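Chapter 7
When the Arm Stops Listening

Start with a fault. Easier than starting with theory.

April, a two-arm kitchen bench, the Omisska cell. The job was hanging mugs and racking plates, same routine all month. Cycle 409, the left arm closed on nothing, lifted nothing, and carried on to the mug tree as if it had a mug. No alarm. The log said "grasp OK". It said that for 1,000 more cycles before Béla Kun read the finger readings by hand and saw the gripper had been shutting fully every time on one side.

Cause: a threshold. The grip check asked only whether the motor had stalled. Fingers meeting a mug stall the motor. So do fingers meeting each other. Nobody had written the second case down.

Worse was what came next. Someone raised the closing force to "fix" it, and a mug handle went. Then the right arm, waiting for a signal that never came, timed out and drove home by the shortest path, straight through the space the left arm was using. The Drundine controller did stop them. Late, but it did.

Three faults then, not one. Keep them seperate as you read:

7.1 False success. The sensor is fine, the question is wrong.
7.2 The bad repair. Force, speed, retries.
7.3 Shared space. Two arms, one table, who has right of way.
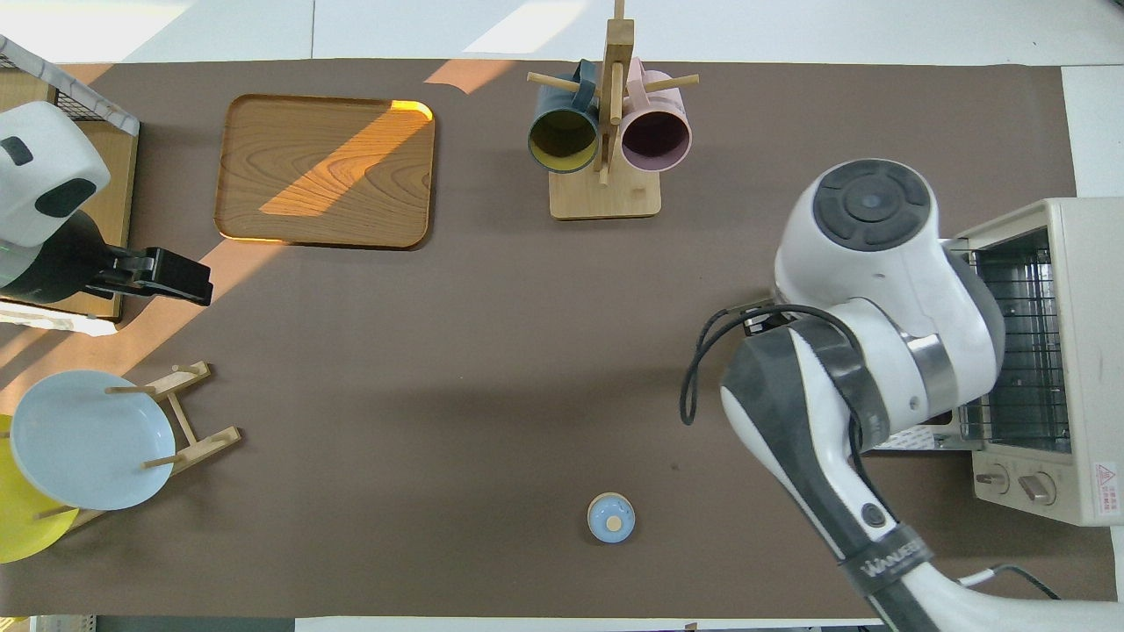
Hajdu's rule comes up in 7.3: an arm that has lost its signal holds still, it does not go home. Sounds obvious. The default on the bench was the oposite, and it had been through two reviews.

Before 7.1, read the log extract in Appendix C, lines 1,706 onwards. Mark the first line you'd have stopped at. Bring it to the seminar, even if you're unsure of it.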